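4. Setting Up a Common Reading Program

This section covers the creation of a reading program in Dultance, from the first title record to the opening of student discussion groups. It assumes that the campus account has been activated (Section 2) and that the student roster has been imported (Section 3). You need the Program Editor role. Users with the Reader or Discussion Leader role can view these screens but cannot save changes.

4.1 Create the program record

1. Sign in and select Programs from the left menu.

2. Select New Program. The Program Details form opens.

3. Enter a program name. The name can be up to 49 characters long and appears on every student notice. Do not include the book title here; it is added automatically from the title record.

4. Under Entering Class, select the class that will read the book. A program can be tied to one class only. To run the same book for transfer students, create a second program and link it as described in 4.4.

5. Set the opening month. Most campuses use July, so that students have the book before orientation.

6. Select Save as Draft.

Note: A draft program is not visible to students. It can be deleted at any time. Once a program has been published it can be closed but not deleted.

4.2 Add the title and editions

1. Open the draft and select Title.

2. Search by author, title or ISBN. If the book is in the shared catalog, select it and go to step 4.

3. If the book is not found, select Add by Hand and fill in the author, title, publisher and page count. The page count is required. Dultance uses it to work out the reading schedule.

4. Add each edition that students may use. Up to five editions can be listed. For each one, enter the page on which chapter 1 begins, so that page references in the discussion guide can be matched across print and e-book copies.

5. Mark one edition as the reference edition. The discussion guide takes its page numbers from it.

Caution: Changing the reference edition after the guide has been published resets all page references. Export the guide first (Guide > Export) and keep the file until the new references have been checked.
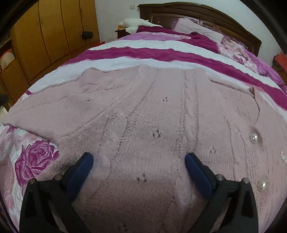
4.3 Assign discussion groups

1. Select Groups, then Build Groups.

2. Choose a method. By Seminar places students with their first-year seminar section. By Residence uses the hall code from the roster. Manual leaves all students unassigned.

3. Set the upper limit for group size. If a seminar section is over the limit, it is divided and a suffix is added to the group name (Khan-A, Khan-B).

4. Assign a leader to each group. A leader can hold up to three groups in the same program. The leader's name must match the staff list exactly – "J. Khan" will not match "Janaka Khan".

5. Select Check Groups. Groups with no leader are listed in red, and the program cannot be published until the list is clear.

Note: Students added to the roster after this point are placed in Unassigned. Run Build Groups again with Keep Existing switched on. With Keep Existing off, all groups are rebuilt and any posts already made are moved to the archive.

4.4 Link a second program

1. Open the second program and select Settings > Link.

2. Select the first program from the list. Title, editions and guide are copied across and become read-only.

3. Confirm the schedule. Dates are not copied.

Linked programs keep separate groups and separate attendance records for the author visit. See Section 5 for event seating.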